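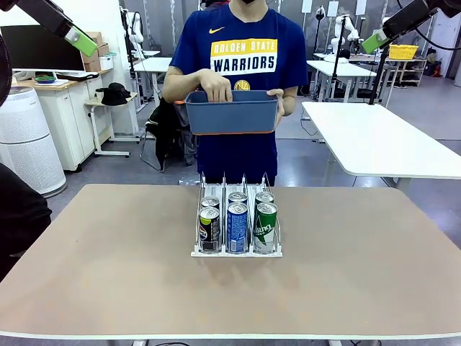

Six cans in a wire rack, three lanes, two deep.

Pantry inventory, revised

I rewrote the pantry system in December and have now used it long enough to write down how it works. The earlier post on this is out of date and the spreadsheet linked from it no longer opens, so please use this one.

The old system was a single sheet with one row per product and a quantity column. When I took something off the shelf I lowered the number. When I shopped I raised it. The problem is that a quantity has no age. A row saying "chickpeas, 9" tells you nothing about whether the nine cans expire together or over a span of years, and the expiration date was the main thing I wanted out of the sheet.

The new version is a log. Every item that enters the house gets a line, and every item that leaves gets a line. Nothing is edited after it is written. The current stock is calculated from the log by matching each exit against the oldest entry of the same product that is still open. Anyone who has done bookkeeping will recognize this as first in, first out. The log currently has 3551 lines covering 418 products. It recalculates fast enough on an old laptop that I have not bothered to optimize it.

Columns are: date, direction (in or out), product code, lot date, location, note. Product codes are short and typed by hand. I tried scanning barcodes with Ekiris, a phone app that does this reasonably well, and gave it up after a month. The same product in a two-pack and a four-pack has different barcodes, the store brand changes its barcode whenever the label is redesigned, and bulk goods have none. I was spending more time mapping barcodes to products than typing. Codes like CHKP and TOMD are quick to enter and I have most of them memorized.

Lot date is whatever is printed on the package, entered as year and month. I drop the day. For canned goods the day has no practical meaning, and for anything where it does matter (milk, fresh meat) I don't log the item in the first place. The refrigerator is outside the system entirely. I have tried including it twice. The turnover is too fast and I stop writing things down.

The matching rule only describes reality if the physical shelf also runs oldest first. That part needed more work than the sheet.

Most pantry shelves are loaded from the front and unloaded from the front, so they behave as a stack. New cans go in front of old cans and the ones at the back stay there until someone moves out. There are three ways around it. You can pull everything forward when restocking and load from behind, you can use racks that feed from the back, or you can dedicate lanes and alternate between them. I do the last one. Each high-turnover product gets two adjacent lanes. New stock goes into the empty or emptier lane, and I draw only from the other until it is used up, then swap. A strip of tape on the shelf lip marks the active lane. Moving the tape is the only extra step.

Lanes cost width. The shelving is a Plalturer unit, 69 inches tall, rated for up to 70 pounds per shelf according to the sheet that came with it. Canned goods reach that limit sooner than I expected. I now keep cans on the lowest two shelves, jars above them, then dry goods, with paper products at the top. This also lowers the center of mass. The unit is strapped to a stud regardless.
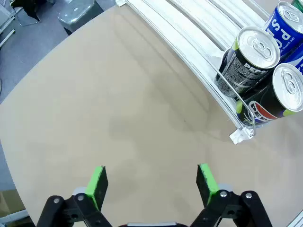

Matte beige tabletop.

Intake is done on a cleared table. I bring the groceries in, set out everything that belongs in the pantry, group it by product, and write the lot date on each lid with a paint marker in large digits. Printed dates are in a different place on every package and some of them are embossed with no ink at all. Rewriting them takes a few minutes per trip and saves picking up every can later to hunt for the number. The marker needs about a minute to dry on metal and longer on coated plastic lids. On waxed cardboard it never sets properly, so boxes get a piece of masking tape.

I shop on Friday evening, mostly at Alexiou, where the canned aisle is restocked in the afternoon. Their shelves have the same stack problem as anyone's, so it is worth reaching to the back if you want the later date. I do this for slow products only. If something will be eaten within the month I take the front one.

For dry goods in bins (rice, flour, lentils, oats) the lot model breaks down. Pouring new rice on old rice mixes the lots. I used to log the date of the newest addition, and that was wrong in the unsafe direction. The current rule is that a bin must be emptied before it is refilled. The remainder goes into a jar, the jar gets used first, and the bin is wiped and dried before the new bag goes in. Bin quantities are by weight from a Stelus kitchen scale, with the empty weight of each bin written on its underside. I log in tenths of a kilogram. Finer than that is noise.

Known problems:

Exits are under-reported. Other people in the house eat things. I correct for this with a shelf count every quarter, entering the difference as an exit with the note ADJ. The largest adjustments are consistently in crackers and canned peaches.

The sheet cannot handle a partly used package outside the bins. An opened jar counts as gone from the moment it is opened. This understates stock slightly and I have decided to live with it.

Damaged cans are logged as exits with the note DMG and thrown out. I don't try to judge dents on the seam.

The expiring report lists anything with a lot date in the next three months, sorted by location so it can be read while standing at the shelf. I print it on the first of the month and tape it inside the pantry door. Items get crossed off in pencil and the exits are typed in at the end of the week from the crossed-off list.

Next change will be a minimum quantity per product, so the shopping list can be generated from the log. I have the column set up but only a third of the values filled in.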